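Print this post | E-mail this to a friend

Arm update, February: sim first, garage second

Quick one tonight, it's past 11 and I have to be up early. Still no power on the real arm. I know, I know. Two people emailed asking if I gave up. No! Just moved the whole thing into the simulator for a few weeks and it's been the best decision of this build so far.

Recap for anyone new. Six joints, two-finger gripper, all going on the back bench in the garage at some point. Controller board is a Flirnus, the cheap one, bought used. Printed parts are mostly done. Shoulder bracket printed twice because the first one split along the layers when I tightened the clamp bolt. My fault, wrong orientation. Parts are sitting in a shoebox with masking tape labels.

So, Feltach. That's what I call the pile of scripts that runs the sim and is supposed to talk to the real motors later. Same commands both ways, in theory. In practise the motor half is an empty file with a comment that says "do this".

What I did this month:

Fixed the joint limits. The elbow used to fold right through the upper link and come out the other side. Very funny the first time. It turned out I'd typed one limit in degrees and all the rest in radians. Found it after two evenings.

Got rid of the plain gray floor. With nothing on it I couldn't judge distance at all, the gripper could be a hand's width off and I'd think it was right over the block. Checkerboard now. Purple and lime green, loud as anything, but I can see in a second which square the fingers are over. The outdoor backdrop came with the sim and I kept it, beats staring at a black void all night.

Also swapped in a handful of different shapes. Before that it was one cube, same spot, every run, and of course the script got great at one cube in one spot. 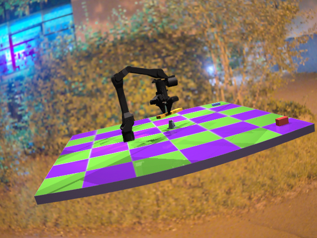 Gripper down by the yellow bar. Red block's off to the right, small blue one farther back.

The long bar is the pain right now. Blocks are easy, come straight down, close, go up. The bar sits at an angle so the wrist has to turn to match it, and if the fingers close even a little crooked it pivots and slides off. I've been logging every run. 1797 tries at the bar since I started counting, which sounds like a lot but I leave it going while I make dinner. First version of the script got it 176 times. Ouch. Current version is a lot better, and I'll post a real number once I stop changing things every ten minutes.

What helped most was slowing the last bit of the move way down. Full speed until the fingers are close, then creep. Second thing, closing the gripper before lifting. Sounds dumb, but my script sent both commands at the same time and the lift usually won.

Log file hit 1655 lines of the same warning about contact forces before I looked up what it meant. The bar had zero friction. Zero! I'd left the field blank. So a good chunk of those misses were me asking the thing to pick up a bar of soap. Haven't rerun everyting with the fix yet.

Motors. Went back and forth forever between the ones everybody on the Fornwood board likes and the cheaper ones with the plastic gears. Went with the better ones for shoulder and elbow, cheap ones for the wrist and gripper. If the wrist strips I'll swap it, it's four screws. Total for this batch was 52 bucks over what I told myself I'd spend. Fine.

Wiring is next and I'm not looking forward to it. Plan so far is one harness down the back of the lower link, a loop of slack at the elbow, zip ties everywhere. Last project I ran the wires tight and the first big swing pulled a connector clean out. More slack this time, plus an e-stop button before anything moves. Big red one, screwed to the front of the bench where I can smack it without leaning over.

Somebody asked in the comments last time if they can have the arm model files. Yes, once I clean up the names. Half the parts are called things like bracket_new_new2 and I can't remember which one I printed.

Also yes to the camera question. One overhead for now, maybe one on the wrist later. Don't want to deal with both at once.

To do before next post: rerun the bar with friction on, write that empty motor file, crimp connectors, find the good crimper (lent it out, never came back, might be in the truck). If all that happens I'll try one joint on real power. Just the base. Slowly.

OK bed.

Last updated: February, 11:48 pm
9 comments | 14 shares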